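So I finally dealt with the jewelry drawer! It's been bugging me since January, mostly the bracelets, which get tangled up with everything (earring hooks, safety pins, you name it). I'm down to the ones I really wear: two beaded ones and a thin silver bangle. 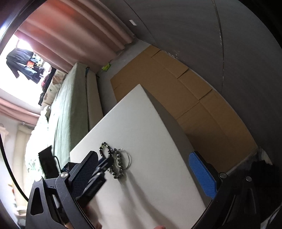
The small dark beads are my favorite, they go with every sweater I own. The chunkier shiny ones I save for dinners out, and the bangle goes with either. Lụa wants me to restring a few of the old ones for her, so those are in a sandwich bag by the door. Next up is necklaces, and oh boy, I've got 40 minutes and one very bad knot to pick at.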